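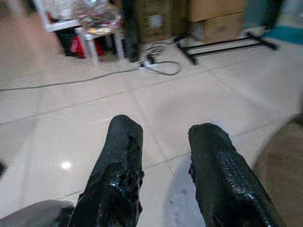
The gripper's two fingers in their black textured coverings, spread open over the workshop floor.

Flivdale workshop changes how it looks after gripper covers

16 July 2018

The Flivdale workshop of Funach has changed the way it maintains the grippers on its mobile handling robots, after wear on the finger coverings became the most common cause of lost time at the site.

Each gripper has two fingers, and each finger wears a black textured covering that gives it hold on soft and slippery goods. The coverings bunch and wrinkle with use. Once the material has moved, the fingers no longer meet where the control software expects them to, and the robot starts to drop light items or pick up two at once.

Under the old arrangement a covering stayed on until an operator reported a fault. The workshop's log lists 463 stoppages over the past financial year in which the gripper was the first thing checked. Most were cleared on the spot by pulling the covering straight by hand, but the same machine was often back within a shift or two.

The new routine puts an inspection at the start of every shift. The operator opens the gripper to its full width with the arm pointed down, so that both fingers are in view of the small camera mounted beside them. The picture is compared with one saved on the day the covering was fitted. Folds around the middle of a finger, a raised seam or a loose flap along the inside edge are each enough to send the machine to the bench.

At the bench the old covering is cut off lengthwise and thrown out. The finger underneath is wiped down, checked for play at the joint and left to dry before the new covering is rolled on from the tip. Staff have been told not to stretch the material to hide a crease, which was common practice until this year and shortened the life of the part.

A full change of both fingers takes 40 minutes, including the test at the end. For the test, the robot closes on a gauge block, opens, and repeats the movement while the motor current is recorded. If the readings from the two sides drift apart, the covering comes off again.

The workshop has also moved the camera calibration to the end of the job. It used to be done first, and had to be repeated whenever the thickness of a new covering shifted the fingertips in the camera's view.

Replacement coverings are supplied by Khoo, which cuts them to length and ships them in sealed bags. Flivdale placed an order for 553 of them at the beginning of the financial year and expects to use the lot. An alternative with a smoother surface, made by Flirkska, was tried on one machine and withdrawn. It lasted longer but let go of plastic-wrapped goods too easily to be useful on the packing side.

Lighting has been looked at as well. The glossy tiles on the workshop floor throw back a bright spot when the overhead lamps are on, and on some inspection pictures the glare made it hard to judge the edge of a finger. Operators now park the machine so the reflection falls to one side of the gripper. A matt mat for the inspection bay has been priced but not ordered.

Cables are a separate matter. Power leads for the bench equipment still run across the floor, and the routine asks operators to note where they lie before driving a robot in or out. Funach says wall outlets will be fitted when the bay is rewired in August.

The company's other sites will keep the old arrangement until Flivdale has results from a full quarter. The inspection sheet and the fitting instructions have been sent to them in the meantime, and any site that wants to start early can ask for a set of reference pictures.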